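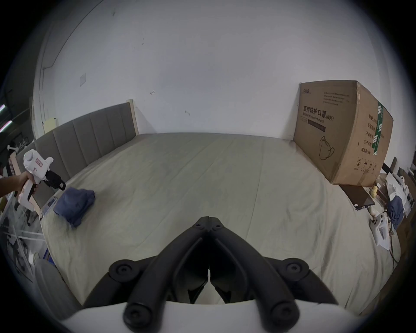 A reader wrote in after last month's mattress piece to say that no fitted sheet lies flat once you start using the bed for anything but sleeping, and that reviews should say so. Fair enough. I have had the Pitier fitted sheet and the Irano upholstered bed for 11 weeks, and most of my laundry gets folded on them, so this review covers that as well as sleep.

The sheet

The Pitier is a pale colour that looks beige in one light and greenish in another. It creases. There are long wrinkles across the middle by the time I have put anything heavy on it, and a big cardboard box will pull the fabric up at its foot. Smoothing it by hand helps for an hour or so. The corners are deep and have stayed on, which my previous Darkus set never managed. It washes well at 40 and dries overnight on the airer. I paid £31 for the double.

If you iron your bedding you will probably get on with it. I don't, and the creases have stopped bothering me.

The headboard

Grey fabric over padded vertical panels, with a light wooden edge to the frame. The padding is firm enough to lean on with a book. Dust collects in the seams between the panels and needs the narrow nozzle on the hoover every Tuesday or whenever I remember. The Hägglund bed I looked at in the same shop had a plain flat headboard, easier to clean and a good deal harder on the back.

Assembly took me most of an evening. The instructions skip a step with the side rails, so lay all 12 bolts out first and match them to the drawing.

Folding on it

The height is right for me and I can sort trousers and tops without stooping. Soft cotton things fold neatly on one half and bunch up on the other if the sheet moves under them, so pull it tight before you start.

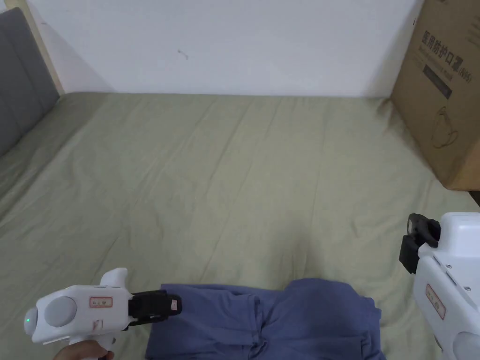
Price and verdict

The bed was £222 in the February sale, delivery included, and I would buy it again at that price. I would try a heavier sheet next time, though the Pitier is staying on for now. Four stars for the bed, three for the sheet.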